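The Second Life of a Bed Sheet

Most households own more bedding than they use. A fitted sheet loses its elastic, the flat one that came with it gets pushed to the back of the closet, and a new set takes over. Anitha Subramaniam spent 11 years in hotel laundries before she opened Plesar, a small mending shop with two sewing machines and a long counter. A good part of her work now is bedding that people had planned to throw out.

"The middle goes first," she says. "The sides and the foot of a sheet can be like new when the middle is thin enough to read through."

The old fix was called sides to middle. You cut the sheet in half lengthwise, sew the two outer edges together to make a new center, and hem the worn parts that are now on the outside. It takes an hour on a home machine. The seam runs down the bed, and some sleepers mind it and some don't. Subramaniam uses a flat seam and charges $49 for a queen size, pressed and folded.

Quilts are harder. The filling shifts, and a patch on the top layer can pull against the stitching below. She closes small tears by hand with a ladder stitch and tells customers to wash cold and dry flat for the first month.

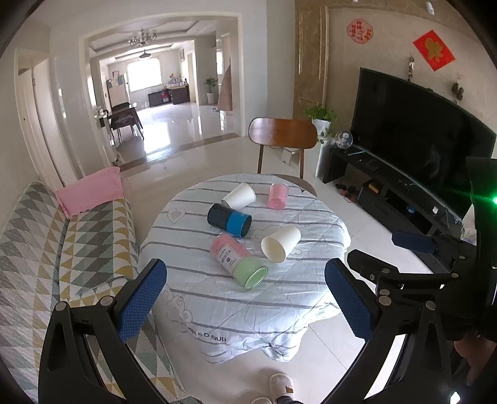

Children's bedding comes in with the least wear, often because the child got a bigger bed. A crib quilt can go over a table or the back of a couch. Cut down, it makes a decent changing pad or a liner for a car trunk. Printed cotton holds up well through all of this, though dark colors will fade along the fold lines if the piece sits in a sunny room.

Chandrasekhar Kaimal buys what the mending shops turn away. His firm, Wastodico, sorts used household cloth in a former tire warehouse and handled 1,000 pounds of it a week last January. Plain cotton is cut into wiping rags for print shops and garages. Polyester blends don't soak up much and are worth less, so he bales them for a company that shreds them into padding.

He would like people to wash things before they drop them off. One damp bag can spoil a whole bin with mildew. He also asks that zippers and snaps be left on, as his cutters remove them faster than most people can at home.

Subramaniam keeps a box of offcuts by her door, free to anyone who sews. It is usually empty by noon.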